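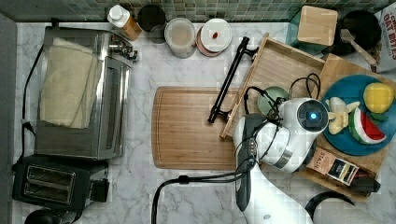
How to Clear and Reset a Crowded Kitchen Counter

Skillstead Home Basics, Kitchen section

A counter fills up slowly. The toaster stays out after breakfast, a jar gets left by the wall, and a pan waits there to be put away. After a month you are chopping onions on a corner of the board. This page covers a full reset of a stone or marble counter that has to hold small appliances, cutting boards, pantry items and a few toys. Set aside an hour in the morning, after breakfast is done.

What you need

Two soft cloths
Dish soap and warm water
A pH-neutral stone cleaner
A large tray or a clean table nearby
Cable ties or hook-and-loop straps
Food-grade mineral oil for wood

Do not use vinegar, lemon juice or bathroom cleaner on marble. Acid leaves dull spots that only polishing will take out.

Step 1. Unplug and let things cool

Unplug the toaster oven and the toaster. Take any towel off the top of the oven and keep it off. A folded dish towel on a toaster oven is a fire risk, even if it only lives there between meals. Hang it on a hook or over the sink edge.

Step 2. Sort before you wipe

Move everything to the table in four groups: appliances, wood, food, and everything else. Cereal boxes, bottles and tubs go in the food group. Check the lids while you have them in your hand. A tub that no longer closes tightly should be emptied into one that does.

Play food goes in its own group with its own plate. Small children will look for the toy lemon where they last had it, so pick a low drawer or basket and always return it there. Wash plastic pieces in warm soapy water. Wipe felt or wooden pieces with a damp cloth and do not soak them.

Step 3. Clean the surface

Empty the crumb trays into the trash. Wipe the counter from the back to the front with warm soapy water, then rinse with the second cloth and dry it. Small mosaic tiles hold grease in the grout, so go over the bottom two rows with a soft toothbrush. Finish with the stone cleaner.

Step 4. Deal with the cables

Loose cables make a counter look full even when it isn't. Coil each spare cord and strap it. If you have cords that belong to nothing in the kitchen, take them out of the room now. Keep appliance cords away from the sink and off any hot surface.

Step 5. Set up a small-items tray
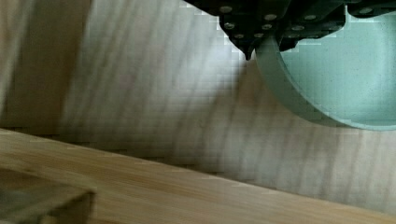

Use a shallow wooden tray and put one small dish inside it. Rings, twist ties and the odd screw go in the dish. Anything too big for the dish gets put away the same day. A plain light color is easiest, as you can tell at a glance when it needs emptying.

Wooden trays mark easily. Dry the bottom of a dish before you set it down, and oil the tray when you oil your boards.

Step 6. Put things back

Appliances go to one end, close to the outlet. Pull them forward from the wall when they are in use. Daily food items stand along the back in a single row, with the tallest at the end. Stack round dishes by size and put a lid on the top one to keep dust out.

Leave one cutting board flat in the middle, groove side up for meat or juicy fruit. Stand the second board on edge to dry. Frying pans go on the stove or in a cabinet, and wooden spatulas go in a crock. Do not leave a spatula resting in a hot pan.

Keeping it up

Wipe down every evening. Do the full reset every 2 months, and oil the wood when it starts to look pale and dry.

Filed under: Kitchen, Storage, Stone care
1,148 readers saved this page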